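Drawer (furniture)

A drawer is an open-topped box that slides in and out of a larger piece of furniture, such as a desk, dresser or kitchen cabinet.
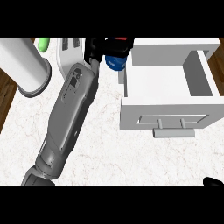 Most drawers have a bottom panel, two sides, a back and a front. The front is often a separate piece fixed to the box, so that it can be replaced without rebuilding the rest.

History

Chests with lift-up lids were the usual form of household storage in Europe for centuries. Getting at something on the bottom meant emptying the chest from the top. Makers began fitting one or two drawers below the main compartment, and the full chest of drawers grew out of this form.

Construction

In older work the sides are joined to the front with dovetails. Factory-made drawers may use dowels, staples, screws or glued grooves. The bottom panel usually sits in a groove cut 2 to 4 inches shorter than the cabinet is deep, leaving space behind the box for pipes or wiring.

Slides

Early drawers ran on wooden strips, which were rubbed with wax or soap to reduce sticking. Metal slides with rollers or ball bearings are now common. Partial-extension slides leave the back of the drawer inside the cabinet, while full-extension slides bring the whole box out. Soft-close slides have a small damper that slows the last part of the travel.

Safety

A tall dresser can tip forward if several drawers are open at once. Many are sold with a strap for fastening them to the wall, and some have a lock that lets only one drawer open at a time.

See also: Cabinetry, Dovetail joint, Dresser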